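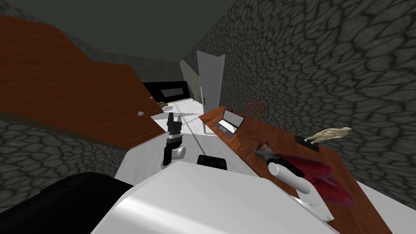 The Kitchen at Skeltden

Season two of Flostari wrapped in December, and Stamatia Gavalas has not watched the last episode. She was in it for most of its running time. She says she was tired, and then it was summer, and after a while it seemed easier to leave it.

"My mum watched it twice," she says. "She rang me after each one. That did me."

Gavalas was one of 12 people who spent 50 days living and working at Skeltden, the old guesthouse where the show is filmed. The format is simple enough. The cast run the place as a going concern, with paying guests, and each week the guests decide who should be head of the house. There is no host. Viewers get the arguments about breakfast, the long silences over the washing up and, in the second half of the season, the falling-out between Gavalas and her closest friend in the house, Vasiliki Margaritis.

Fans have picked that falling-out apart ever since. The usual version is that Margaritis voted to move Gavalas off the front desk and didn't tell her. Both women say the vote was real. They disagree about the telling.

"I told her on the stairs the night before," Margaritis says. "It wasn't used. I've asked about it and I was told the sound was bad."

Gavalas remembers a talk on the stairs but says it was about the linen order. She isn't cross about it now. They have spoken a few times since filming ended, mostly by text, and they met for lunch in autumn before a cast reunion that was recorded for the show's website. The reunion was polite. Viewers hoping for a row complained that it was dull, and Gavalas agrees that it was.

Neither of them was a fan of the genre before they signed on. Margaritis was managing a shoe shop and had been turned down for Urio, the island dating series, at the final interview. The casting people kept her number. Gavalas applied on her own, late at night, after a cousin sent her the link. She filled in a form with 64 questions and remembers being annoyed that so many of them asked the same thing in different words.

Life in the house was slower than it looks on television. Up to 236 hours of footage could be boiled down into a single episode, the cast were told, and most of what was left out was cleaning. Phones were handed in on arrival. There was one clock, in the laundry, and people found reasons to go and look at it.

Pay was a weekly allowance, with a bonus for whoever was head of the house. Gavalas held the job for three weeks and spent the extra money on her car. She would have liked more, she says, given how often the season has been repeated, but she read the contract and signed it.

What came afterwards was mixed. Margaritis was recognised at work so often that she cut back her hours, then left. She now does a few days a week for Finetti, a small homewares label, and appears in its online videos. Comments under the early ones were mostly about the vote. They have thinned out lately, and people have started asking about the tea towels.

Gavalas went back to her old job in a dental office and changed her name on social media for a while. Patients still bring it up. One asked her to sign the back of an appointment card, and she did.

Flostari has been renewed for a third season with a new cast. Both women were asked to come back as guests for one episode, staying two nights and voting like anyone else. Margaritis has said yes. Gavalas was still thinking about it when we spoke, and wanted to know first which rooms they would be in.

"I know which ones are cold," she says.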